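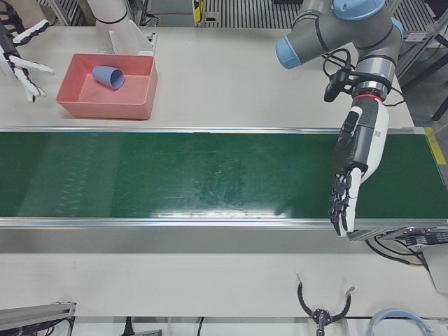
Fig. 7 - Green conveyor belt between its side rails, with the grey arm to the right

Section 7. Arriving at Enwood and getting the flat going

Right, you've booked, you've packed, and you're on your way to Flultau! This section takes you from the car park to your first cup of tea. I've stayed in plenty of places where the welcome folder told me all about the local history and never mentioned how to turn the shower on, so I've gone the other way and put the practical bits first. Parking permits are in Section 6 and the beach gear is in Section 9.

Check-in is from 4 p.m. If you're early, leave your bags in the locked cupboard by the bins (same code as the key safe) and go for a wander.

Getting in

1. Park in bay 16. The bays on either side belong to the neighbours, who are lovely people but do notice.

2. Walk round to the side gate, lift the latch and give it a push with your hip. It sticks in damp weather.

3. Find the Fellik key safe on the wall to the left of the blue door. Slide the cover down, put in the code I sent you, and press the black button. The front drops open towards you, so keep a hand underneath or the keys will land in the flowerpot.

4. Take both keys. The long one is for the blue door and the short one is for the flat, up one flight on the right.

5. Close the key safe and scramble the numbers.

6. To open the flat door, pull it towards you and then turn the key. If you turn first and pull second you'll be there all evening.

Note: the stair light is on a timer and it's a mean one. Press the switch again at the landing before you start hunting for the lock.

Turning things on

7. The main electric switch is in the hall cupboard, behind the ironing board. It should already be up. If it isn't, push it up firmly and wait for the fridge to start humming.

8. Turn the water on at the lever under the kitchen sink. In line with the pipe is on, across the pipe is off. The taps will cough and spit for a moment - let them run until they calm down.

9. For hot water, press the top button on the boiler once. A green light comes on and you can have a decent shower half an hour later. Please don't press it twice, as that puts it into holiday mode and then you'll be ringing me from under a cold shower (it has happened, and it was me).

10. Heating is on the dial in the sitting room. You won't want it in July, but in spring the evenings off the water can be properly chilly. I find 19 is plenty.

CAUTION: the shower runs very hot at the far end of the dial. Start in the middle and go up slowly, and if you've got little ones with you, run it for them first.

Wi-Fi and telly

11. The network name and password are on the card stuck inside the cutlery drawer. Capitals matter! The signal is good in the sitting room and the front bedroom, and a bit hopeless on the balcony.

12. If it drops out, unplug the router behind the sofa, count to twenty and plug it back in. The telly takes a while to find the network again, so make a cup of tea.

Beds, balcony and the rest

13. The sofa bed pulls out from the bottom, by the fabric loop. Take the seat cushions off before you pull. Bedding is in the tall chest.

14. The balcony awning winds out with the long handle hanging by the door. Eight full turns is as far as it goes.

CAUTION: wind the awning in whenever you go out, and always overnight. The breeze gets up very suddenly along this bit of coast and a new one cost me 400 euros last time.

15. Rubbish goes in the bins by the side gate. Glass has its own bin at the end of the lane, and please don't take it down after ten at night.

Breakfast on your first morning

I leave tea, coffee, milk and a jar of jam. For bread, turn left out of the gate and keep going until you smell Verschueren, the bakery on the corner. They open at 7 and the almond ones go fast, especially on a Sunday when half of Flultau seems to be in the queue. They take cards now, hurrah, though the café opposite still doesn't.

If something isn't working and you've been through the steps, send me a message before you take anything apart. My number is on the inside of the front door.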